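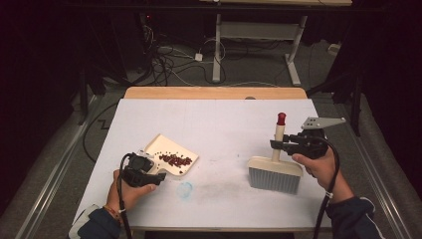 Table Brushes, Dustpans and Sweeping Tools
Weldu Museum of the Household
Online Gallery 16

Home > Collections > Care of the House > Galleries

The Weldu Museum of the Household holds 176 brushes, dustpans and related tools for cleaning floors, tables, stoves and clothing. Most entered the collection as gifts from families in the Drevlow district, and a smaller part came from the stockroom of the Bomeck hardware store when it closed. This gallery presents a selection of the smaller pieces, with particular attention to those meant for use on a table or counter.

Tools of this kind were bought cheaply, used daily and replaced when the bristles wore down. Few were kept on purpose. Surviving examples often have repaired handles, replacement cords or more than one layer of paint, and the museum does not remove these when an object is cleaned.

The selection and notes were prepared by Tsehay Shiferaw, Curator of Domestic Collections. Select a title to open the full record.

Sweeping beans
Small dark red beans gathered near the inner edge of a cream dustpan, with a few still on the white table top. The hand brush has a cream handle, a rounded red knob and a dense row of gray bristles. Dry beans roll easily, and short strokes toward the pan keep them from scattering.

Crumb brush with curved back
Painted beech and horsehair. The curve allowed the brush to hang on the rim of its own tray. Gift of a family in Drevlow, with the tray.

Crumb tray
Pressed tin with a rolled edge. The underside is scratched from long use on a stone counter. Displayed with the crumb brush above.

Stove brush
A narrow brush with stiff plant fiber, used to sweep ash from the ledge below the fire door. The end of the handle is charred.

Two banister brushes
The longer brush was sold for stairs and the shorter one for window sills. Both carry a price in pencil on the back. Bomeck stockroom.

Dustpan with hood
Enameled steel, blue outside and white inside. The hood kept fine dust from blowing out when the pan was carried outdoors. Chips along the front lip have been stabilized.

Flour brush
Soft white bristle set in a flat wooden head. Bakers used brushes of this type to clear a board between batches, and they were stored apart from other brushes.

Clothes brush in case
Leather case with a snap closure. The brush shows little wear. The case has been restitched along one side with a heavier thread.

Long-handled pan
Made for sweeping without bending. The handle is a later replacement cut from a broomstick, fixed with two screws of different sizes.

Counter set, Livura pattern
Brush and pan molded to fit together and hang from one hook. The Livura pattern was stocked in four colors; the museum holds the green and the yellow.

Brush maker's sample card
Tufts of horsehair, plant fiber and synthetic bristle, mounted in rows and labeled by hand. One tuft is missing from the bottom row.

Whisk broom
Broomcorn bound with wire and red cotton thread. The tips are worn at an angle, which suggests that it was used mainly by one right-handed person.

Visiting the collection
A display of table brushes and dustpans is open in Room 3 on the ground floor until the end of August. The remaining objects are kept in storage and may be seen by appointment. Study visits are limited to up to 20 people. Requests should state the object numbers wanted and whether handling is required.

Use of images
Images in this gallery may be downloaded for private study and classroom use. Publication requires written permission from the Image Office. Please give the title of the object and the name of the museum in the credit line.

Corrections
Readers who have information about a maker, a former owner or the use of an object are invited to write to the Collections Office, Room 224, at the museum's postal address.

Page last reviewed: Saturday, February 21, 2026

Previous gallery: Wash Boards and Wringers
Next gallery: Buckets, Pails and Basins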